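Company / Who We Are / About Skandley

About Skandley

Skandley furnishes and decorates small offices, waiting rooms and front desks. We supply artificial flowers and plants, the vases and planters they stand in, and the service visits that keep them clean. Most of our customers are dental practices, law offices, insurance agents and small hotels. A few are funeral homes, and we have one ferry terminal.

We rent most of what we place. A customer pays by the month, we bring the arrangements, and we swap them when the season changes or when they get tired. You can also buy outright, and about a third of our hotel customers do.

How the company started

Jeanie Pollock opened the business in 2000 in the back half of a former carpet store. She had worked for a wholesale florist and had grown used to getting calls from offices that wanted flowers at the desk every week but didn't want to pay for them every week. Her first customer was an optician who was allergic to lilies. He took two arrangements of silk roses and a potted fern, and he still rents from us, although the fern has been replaced several times.

For the first few years Jeanie did the deliveries herself in a station wagon. Eskil Fjeld joined as a driver and now runs operations, which covers the warehouse, the vans and the cleaning room. He also designed the shelving we use to store stems upright, so that the heads don't flatten over the summer.

In 2011 we bought the customer list of Gesov, a plant rental company whose owner was retiring. Two of their staff came with it, along with a large number of ficus trees. We had not done trees before. They are now a steady part of the business, mostly in lobbies with no windows.

What we supply

Our stock list has 1385 items on it. That counts every stem, leaf, branch and container as its own line, so it sounds larger than it looks on the shelf. Most of our stems come from two ranges. Bilico is our everyday range, with polyester petals and wired stems that can be bent to fit a container. Paiva is the more expensive one, with a coated petal that feels closer to the real thing and holds up better where visitors are likely to touch it.

Arrangements are put together by hand from a card that lists the stems, the height and the container. Desk pieces are kept low so that a receptionist can see over them. Pieces for side tables can go taller, and we leave more space between the stems because people look at them from all sides. A bouquet that is going to a customer's own vase is held together and turned before it is tied, to check for gaps and for wires showing at the back.
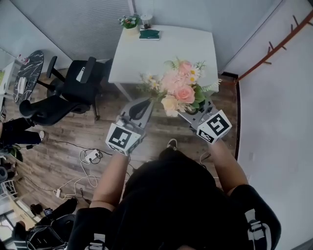
Cleaning and service visits

Dust is the main reason artificial flowers look bad. Every rental includes a visit once every 90 days. Our service person wipes the leaves, brushes out the flower heads, straightens anything that has been leaned on and takes away pieces that need washing. A replacement is left in their place, so there is no empty spot on the counter.

Washing is done at our building. Polyester stems go through lukewarm water with a little dish soap and dry hanging down. Coated stems are wiped only. Anything with glued parts – berries, mostly – is cleaned with a dry brush and cool air.

Sun is the other problem. Reds and purples fade first, and a south-facing window will do it within a year. We will usually suggest white or green for a windowsill, and we will say so before you order.

Seasonal changes

Customers on the standard plan get four changes a year. The December change is the largest and takes our vans close to three weeks to finish. Wreaths and garlands are booked separately and go quickly, so please call by the end of summer if you want one. If your office would prefer nothing seasonal, we can leave the regular arrangement where it is.

Where we work

We cover addresses within 40 miles of our warehouse. Outside that area we can ship purchased arrangements in a box, but we don't rent, as we can't make the service visits.

Visitors are welcome at the showroom on weekday mornings. Parking is behind the building – the spaces in front belong to the tire shop. If you bring a photo of the room and the width of the counter or table, we can usually put a sample together while you wait.

Filed under: Our Company, Office Flowers & Plants

Last updated: April 15, 2023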